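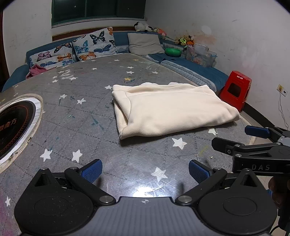
Fleece throws won't fold flat on my table, help??
posted in Laundry & Linens by tillie_knits_badly

OK so I have a stack of cream fleece throws to fold for the church sale in May and they are driving me nuts. I do them on the dining table, which has a grey quilted-look cover with stars on it and a clear shiny layer over the top. Every single one comes out kind of puckered at one corner and lumpy along the back edge. The near end gets this diagonal roll to it, comes to a point, like a paper airplane. Not a rectangle. I want rectangles.

Cotton sheets, no problem. Towels, no problem. Just the fleece.

Things I have tried: folding in half then half again. Folding in thirds. Smoothing with my hands after every fold (makes it worse?? the top layer moves and the bottom ones stay put, or the other way around). A damp hand. Swearing.

Is it the table? The clear cover is slick as anything and the whole piece drifts while I'm working on it. Or is it just that fleece is stretchy and I have to live with it. I have 100 of these to get through and they have to go in the flat Junari boxes, which are not deep, so lumps matter. Also the clear cover is getting fine scratches all over and I'd like to know if those come out. Thanks in advance, sorry for typos, doing this between loads.

3 answers

damasceno_linens
I folded stock at a shop for years, mostly throws and baby blankets. Couple things.

First, your slick cover is part of it but not the main part. Fleece grabs fleece. Once two layers touch they stick together and won't slide, so when you smooth the top you're pushing a wave of extra fabric toward one end. That's your lumpy back edge. The pointed corner is from the first fold being off a little -- the fold line isn't square to the side, and every fold after that doubles it.

What I do:

Lay it out all the way open. Don't start from the half-folded thing that came out of the basket. Find the stretchy direction (tug both ways, one gives more). Make your first fold so the crease runs along the direction that DOESN'T stretch much. Match the two corners on one end, pin them down with your forearm, then match the other two. Now lift the top layer by its edge, hold it up a second, and let it fall. Do not rub it. Lift and drop. If it lands crooked lift it again.

Same for the next fold. Pat straight down with flat hands when you're done, no sweeping.

For the drifting, put a bath towel or an old cotton sheet under your work. Cotton on that clear stuff still slides a bit so let it hang off both sides of the table, the weight holds it. Or a rubbery shelf liner under the towel, but don't leave it there for weeks, some kinds get tacky against vinyl and leave a mark. Ask me how I know.

For shallow boxes go thirds the long way, then half, then half again. Thirds tucks the raw sides inside so the edge you see is a fold and it looks neater even if you were sloppy. Cut a piece of cardboard to the size of the box bottom and use it as a folding board. Slide it out at the end. After ten or so your hands know the size and you can quit using it, I usually kept it anyway.

If one corner keeps puckering no matter what, check the hem. Sometimes the stitching is tight at one corner and it'll never lie flat. Put that corner on the inside.

fomine_2
its the table cover. get rid of it and fold on the bed like a normal person. I've done probably 400 blankets on my bed, never had a problem. also fabric softener

tillismont_attic
Agree with most of the first answer, please do not do the fabric softener part of the second one. Softener leaves a coating on fleece, makes it kinda flat and greasy feeling over time. If you want less cling, take them out of the dryer a little early and hang over a rail till they're dry. Low heat. Static is half of why the layers grab each other like that.

Bed works fine for big throws but it's murder on the back, you're bent over the whole time. With 100 to do I'd stay at the table. Rounded corners on a table are a pain though -- people line the blanket up with the table edge without thinking and then the edge curves off and so does your blanket. Line up to something straight. Strip of masking tape on the towel, that's all.

Scratches in the clear layer: if it's soft vinyl they mostly don't come out. Warm water, drop of dish soap, soft cloth, dry it right away, and you'll see which ones were just grime. Real scratches stay. No scrub powder, no magic sponge, those put in a whole new set of tiny ones and then it goes cloudy. Shows worst under a ceiling light, you get that white glare spot and all the little lines around it. Move the lamp or pull the curtain, cheaper than a new cover lol. If it really bugs you the clear stuff is sold off the roll at fabric stores, measure first and buy a bit over.

One more thing on boxing, don't press the stack down hard to get the lid on. Fleece stays creased if it sits squashed for weeks. Better one fewer per box.

Comments on this page

tillie_knits_badly
Lift and drop!! ok that is working. Did 2 so far with the cardboard and they're the same size as each other, which is a first. Tape on the towel too. Corner still puckers on one but I checked and yes the hem is tight there, tucked it in. Not doing the bed, my knees say no. Will try the soap on the cover tonight after the kids eat.

damasceno_linens
Good. Fold side toward the front of the box, looks better when people open it.

fomine_2
still think its the table

Viewed 1,052 times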